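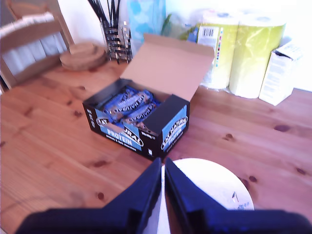 Protein bars on the table, box open.

Winter walks – what's left of the programme

Quick one this month as the hall booking form is due and I've not started it. Sunday's walk went up Skollus the long way round, over 400 metres of climb by the time we'd gone wrong at the sheepfold. Mud to the shin all along the bottom track. Gate at Arrieta still tied with rope so please re-tie it, the farmer has asked twice.

Next walk is Grurnlow and back by the reservoir. Meet 9.15 in the lay-by, NOT the pub car park, they've started charging. Cayetano Ibarra leading. Two stiles, one of them rotten, dogs will need lifting. Steady pace, back by three if the light holds. Bring a torch anyway.
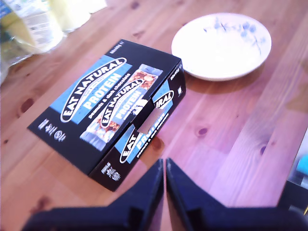
Food on the longer days – a few of you have asked what to carry. Sandwich, flask, somthing small for the top. If you're buying snacks to share please read the front of the box first, the Eat Natural Protein ones are peanuts and dark chocolate and we do have a nut allergy in the group now. Flapjack without nuts is fine. No glass bottles.

Subs are due by the end of January. Cash in an envelope with your name on or bank transfer, same details as last year. Minibus for the Skavitz weekend is £210 for the two days, split between whoever comes, so more the merrier. Names to Cayetano by the next walk please, he needs to ring them wiht numbers.

Lost – one grey glove, left hand. Found – a different one.

Last updated: Friday, January 19, 2024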